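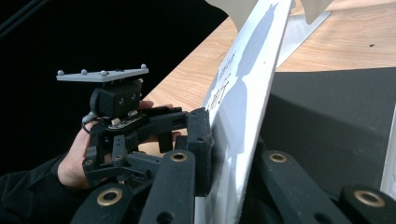
Could the boards get their own folder instead of sitting in with the books? A reader of the first release asked for that, and also wanted to know what was written on them. The folders stay together for now, as both kinds of item get sorted on the same shelves. As for the writing, see Labels below.

Gostitlow Shelf Items, README

Summary
Gostitlow is a set of records covering flat, stiff things that people keep upright: hardcover books, thick foam-like boards, folders, box lids. It was put together as a reference for sorting and shelving a mixed room, where a board may end up next to a novel. Version 2 replaces the August release. Please delete the old one, as the item names have changed.

Contents
items.csv – one row per item, 3000 rows
notes.txt – free text on wear, marks and missing parts
shelves.csv – where each item goes when it is put away
terms.txt – reuse terms

Fields in items.csv
item: short name, lowercase
kind: book, board, folder or lid
title: as printed, in the original script, blank if there is none
reading: only if the item itself prints one
color: main color of the outside
wear: 0 to 4, where 0 is clean and 4 is damaged enough to affect use
written: yes or no, for handwriting of any sort

Labels
Titles are copied from the cover or spine and are not translated. Japanese titles stay in kanji, with the kana reading in its own field. Handwriting is marked yes or no and is never transcribed. Some of the boards carry black scribbles on a white face that we could not read, and guesses in the first release caused more trouble than they were worth.

Wear is judged on the outside only. Small smudges and specks on a white book count as 1. Rubbed lettering counts as 2, even if the title can still be read. 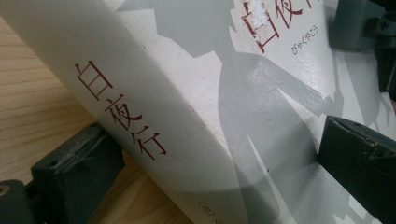 The entry for 白夜行 was scored this way. It has a white spine with the title in dark red, and a scuffed patch on the first character of the cover title where part of the red has come off. The reading field is びゃくやこう, copied from the cover. The color is given as white, although the cover also has large gray shapes on it. We go by the spine when the two differ – on a shelf it is usually all you get.

Known problems
White boards and white books are easy to mix up in the color field. Filter on kind first.
Board thickness is missing for 60 rows. These are blank and should not be read as zero.
Rows that came over from the Dundex list use "panel" for board. Ertürk rows use "sheet". Both are being changed.
Pimico shelf codes still have the old prefix.

Corrections
Send the item name, the field and the new value. Changes go into the next version.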